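Last updated January 5, 2025

# Bottle and Cabinet Sorting: Frequently Asked Questions

Naklow sorts bathroom cabinets, kitchen cabinets and bedside drawers for customers in the Flosstead area. Most of what we handle is small: pill bottles, vitamins, travel containers, sample cups. The questions below are the ones we get most often by phone and email.

## Before a visit

**Do I need to empty the cabinet first?**

No. Leave everything where it is. We like to see how the cabinet is used before anything moves. If you have already taken things out, put them in a box or a bag and keep it near the cabinet.

**How long does it take?**

A single bathroom cabinet takes under two hours. A kitchen cabinet with vitamins, spices and baking supplies mixed together takes longer, and we may ask to split it into two visits.

**What does it cost?**

One cabinet is $320, including the shelf labels. Shelves and containers are extra. If you cancel with less than a day's notice, there is a $20 fee.

## Shelves and risers

**What kind of shelf do you use?**

We prefer a low riser with a metal frame and a wooden top. It gives you a second level inside a deep cabinet, and short items can go underneath. Solid plastic risers are fine too if you already own them.

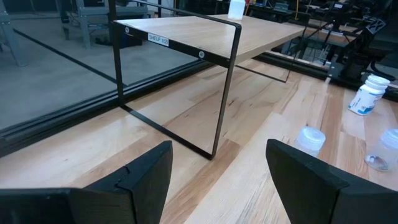
*Low riser with a wooden top and a black metal frame, labeled SHELF 1(2).*

**Why do you label the front bar?**

The label goes on the bar so you can read it with the shelf full. Labels on the top get covered as soon as a bottle is put down. We keep a written list of what belongs on each shelf, using the same wording as the labels, and leave a copy with you.

**Can I put the shelf on a counter instead of in a cabinet?**

Yes. Check that all four corners sit flat. A metal frame can scratch a soft finish, so use felt pads on oiled wood or painted surfaces. Pads come off with a plastic scraper — a metal one will mark the wood.

**Do you sell the shelves?**

We carry one model, the Godix riser, in black. You can buy it at a visit or pick one up from us. We expect the next batch in February. Customers who already have a riser can order the labels by themselves.

## The work surface

**Do I need a special table?**

Any flat, clean table will do. Light wood is good for this work. Dark caps and printed labels stand out against it, and a dropped tablet is easier to find on a plain surface than on a patterned tablecloth. Wipe the surface before you start and let it dry.

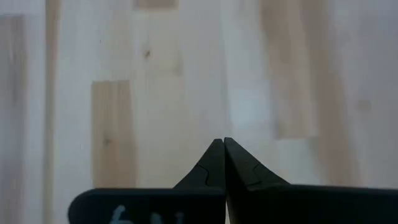

If your table is made of joined strips, run a cloth along the seams when you finish. Powder from chewable tablets collects there. Use a damp cloth with a little dish soap, then a dry one. We don't recommend spray cleaners while open containers are still on the table.

**Should bottles be standing or lying down while I sort?**

Lay them down while you are deciding, and stand them up once they have a place. That gives you a simple way to see what is left. Close every cap before you lay a bottle on its side.

## Duplicates and look-alikes

**I have several bottles of the same thing. Can I combine them?**

Leave them in their own bottles. Each one has its own lot number and expiration date, and those are lost when you pour two together. Put the one that expires first at the front. If there isn't room for all of them, store the unopened ones somewhere else and add a line to the shelf list.

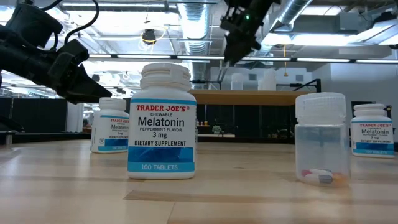
*Three matching bottles of Trader Joe's chewable melatonin and a translucent container with a ribbed lid.*

**What about clear or cloudy containers with no printing?**

Label them on the side and on the lid. Lids get swapped. If you don't know what is in a container, set it apart from everything else and ask a pharmacist. We won't guess, and we won't put an unidentified container back on a shelf.

**Will you throw out expired items for me?**

No. We set them aside in a marked bag. Ask your pharmacy about take-back.

## Small cups

**Are small cups useful for sorting?**

They are useful for loose items that have no container, such as buttons, hair ties, earplugs or spare caps. Frosted cups are fine for this, as you can usually tell from the side whether something is in them. Don't leave tablets in open cups, even for one night.

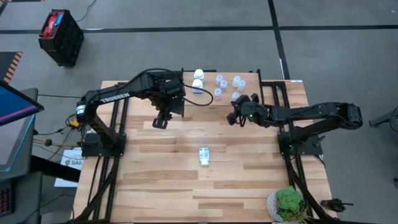

Keep the cups together on one part of the table and the bottles on another. People tend to spread things out as they go, and then small items get knocked over by a sleeve. We carry a pack of 20 cups to each visit. You can keep the ones you use.

**Where should everything go if there are children in the house?**

Up high, in a cabinet that latches. An open riser on a counter is not suitable for medicine or supplements in that case, including chewable ones.

**How do I book?**

Use the form on our booking page and tell us which cabinet you want done. A photo of it with the doors open helps.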